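**Ticket 108: Retargeting error differs between left-arm end effectors**

Opened by: Bianka Veres
Assigned to: Hafþór Mogensen
Project: Thorlacius (teleop comparison)
Status: open, waiting on rerun

## Report

The method section says both end effectors get the same wrist target from the glove operator, so wrist error should match between conditions. It doesn't. In the March batch the left wrist sits 7 mm further from target with the gripper than with the hand. Right arm is fine in both. Object set is nearly the same: tape roll, square plate, game controller, one or two small items near the front.
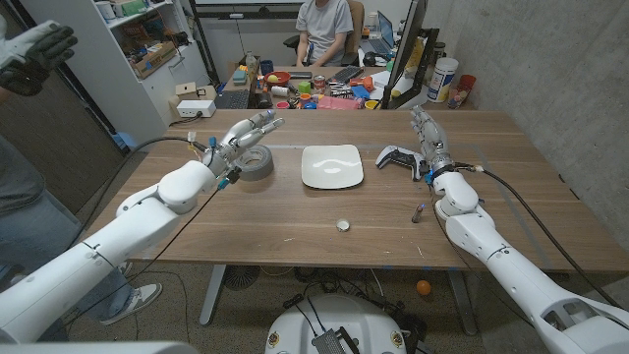 I first blamed the tracking. Swapped the left and right trackers and reran 2 sessions. The error stayed with the left arm.

## Log

1. HM: Checked the tool offset in the Jelton config. The hand profile has 110 mm from flange to palm center. The gripper profile has the same number, which is wrong for that tool. Looks like it was copied over.
2. HM: Replayed one recorded session offline with a measured gripper offset. Wrist error dropped to nearly the hand level. What's left is mostly in the reach over the plate.
3. BV: Could the rest be cable drag? Please check the routing on the gripper side before we change anything else. I'd leave the right arm with the multi-fingered hand so it can serve as the control.
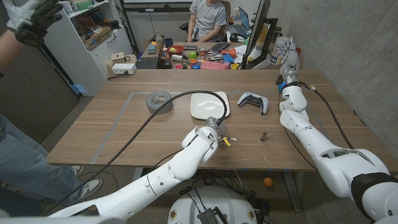
4. HM: Cable arcs up from the gripper, over the plate and back down across the table. Going to clip it along the forearm and repeat the same reaches.
5. Poul Toft: Don't overwrite the March results. Save the corrected ones under a new run name and note the config change in the paper's appendix.

## To do

- Rerun gripper condition, left arm only (HM)
- Add a check that rejects identical offsets for different tools (HM)
- Redo the wrist error table (BV)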